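Usten long table, pale blue-gray top
Made to order by Hurnen

The Usten is our long work table for people who need much space in one direction. It was first made for a map archive, and later we sold it to bookbinders, sewing rooms and one school of drawing. The top is one continuous surface with no joint in the middle, so paper and fabric slide over it without catching.

The color was chosen by Archana Rawat, who designed the table. She tried white first and found it tiring for the eyes after a full afternoon. The pale blue-gray is calmer, and pencil lines and light thread can still be seen well on it.
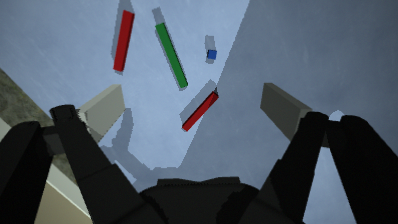
The finish is a matt oil lacquer, applied in two coats and rubbed by hand between them. It accepts hot cups for a short time, but please do not put a pan on it. For daily cleaning, use a soft cloth with warm water. Ink should be wiped within 10 minutes - after this it may leave a light mark. For older marks we sell the Zirner cleaning paste, and one small jar is enough for several years.

Each table is delivered in two parcels, the top and the underframe. You need two persons and a 6 mm hex key (included). Put the top face down on a blanket, place the frame over the holes and turn in all the bolts loosely before you tighten any of them. Then turn the table over together. The feet can be adjusted by 18 mm for a floor that is not level. 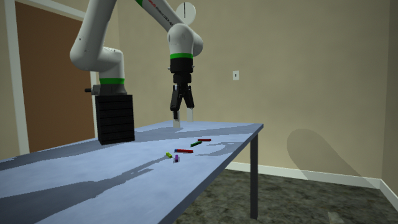 Thickness of top: 38 mm
Edge: slightly rounded, sanded
Delivery time: 10 weeks, longer for orders placed in October
Guarantee: 18 months on the finish

Options: the Okafor drawer hangs below the top and can be mounted on the left or on the right side. It is sold separately, and it also fits the tables from our older series. We can drill a cable hole if you tell us the position with your order. Later drilling is possible, but the cut must be sealed with lacquer, otherwise the top may swell.

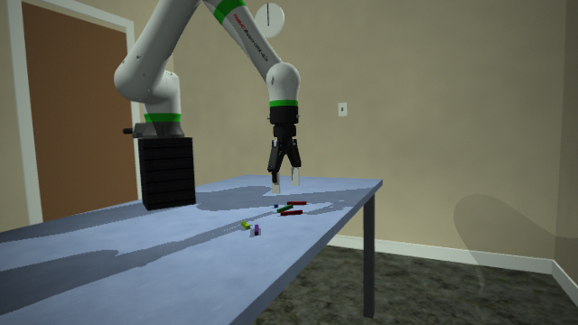 Usten long table, top in pale blue-gray

Samples of the finish are sent free of charge. Please write us your postal address and the color you wish to see.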